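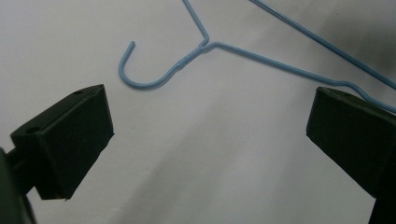
하늘색 옷걸이

읽는 시간 2분

질문: 대학 안 가고 방송 쪽 견습으로 들어가신 분 계세요?

올해 졸업반인데 원서를 한 장도 안 썼어요. 부모님은 아직도 재수 얘기를 하시고요ㅠㅠ 저는 편집이랑 음향에 관심이 많아서 Dusten에서 뽑는 영상 제작 견습에 넣어볼까 하거든요. 공고에는 1월에 시작이고 자기소개는 500자 이내라고만 나와 있어요. 포트폴리오는 학교 축제 영상이랑 동네 빵집 홍보 영상 정도인데 이걸로 될까요? 면접 때 정장 입어야 하는지도 궁금해요. 그리고 저는 Ollville에 사는데 출퇴근이 될지... 해보신 분들 얘기 좀 들려주세요!

답변 1
저요! Dusten은 아니고 Skidden에서 견습했어요. 포트폴리오는 그 정도면 충분히 넣어볼 만해요. 저는 5분짜리 하나 냈는데, 면접에서는 영상 자체보다 왜 그 컷을 거기서 잘랐는지를 계속 물어보더라고요. 빵집 영상 쪽이 할 말이 더 많을 것 같으니 그걸 앞에 두세요. 자기소개는 저도 글자 수가 빡빡해서 줄이고 줄여 498자로 냈어요ㅋㅋ 어릴 때부터 영화를 좋아했다는 얘기는 과감히 빼시고요. 정장은 안 입었어요. 다린 셔츠에 검은 바지 입고 갔고 같이 면접 본 사람들도 비슷했어요. 첫 몇 달은 케이블 감고 자막 오타 잡는 일이 거의 다라서 좀 지루할 수 있는데, 저는 그때 편집실 선배들 옆에서 제일 많이 배웠어요. 월급은 적어요. 집에서 다닐 수 있으면 꼭 집에서 다니세요.

답변 2
그냥 대학 가세요. 나중에 후회합니다.

답변 3
윗분 말씀은 너무 신경 쓰지 마시고요^^ 저는 견습 마치고 나서 야간으로 학교 다니고 있어요. 순서가 바뀌어도 괜찮더라고요. 출퇴근은 Ollville이면 Au에서 한 번 갈아타야 할 텐데 아침 촬영 있는 날은 첫차도 빠듯해요. 저는 그런 날만 동기네서 잤어요. 아 그리고 계약서에 교육 시간이 근무 시간에 들어가는지 꼭 물어보세요. 저는 안 물어봤다가 좀 고생했어요. 경쟁률은 제가 넣을 때 지원자가 거의 100명이라고 들었는데 요즘은 모르겠네요. 붙으면 후기 남겨주세요!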